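# Folding robot coming to our laundry room – what happens to the sorting shifts?
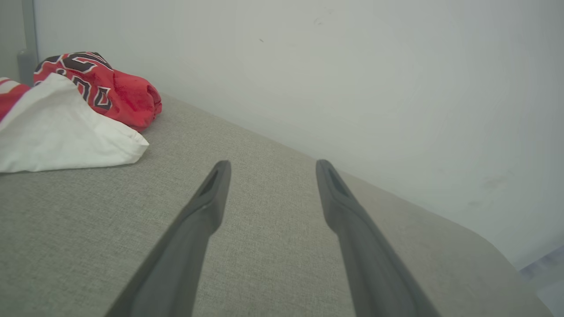
*Two-finger gripper over a grey upholstered surface, a small heap of fabric items on the left.*

**Dhillon**, posted 7/29/24

I work at a sports kit laundry and hire place. We have 4 people on sorting and folding. In June management brought in an arm from Cledetti to pick up clothes one at a time and pass them on for folding. We have been told no jobs will go, but the rota has already changed and two of us now spend most of a shift clearing its mistakes. It manages up to 500 garments a shift, well short of what we did by hand.

Has anyone been through this? I would like to know what to ask for before the trial ends. Pay grade is my main worry, as "machine minder" is not on our pay scale at all.

---

**Emus**

We had one at a hotel laundry. Ask for three things in writing: the job title, the pay grade, and who is responsible when the count is short. We left the last one out and the folders got blamed for missing items for weeks.

Ask to see the pick log too. Ours showed 3263 attempts in the first month and 2237 good picks. Until we had those figures the managers thought we were slow. After that they put one person back on hand sorting for the mixed loads, and that person is still there.

On the work itself, it is easier on the shoulders and harder on the head. You stand and watch, then everything needs you at once. We asked for a swap every hour between minding and folding – they agreed to every two. Shirts with big printing were a nuisance for ours, as the stiff parts slipped out of the fingers. Spread the heap out a bit before you start it and you will get fewer double picks.

If you have a union rep, take them to the review meeting. If not, go in as a group.

---

**Doltier**

Same thing at our place, different make. They said no jobs would go and none did, but when people left they were not replaced. Ask about that as well. No idea about pay grades, sorry.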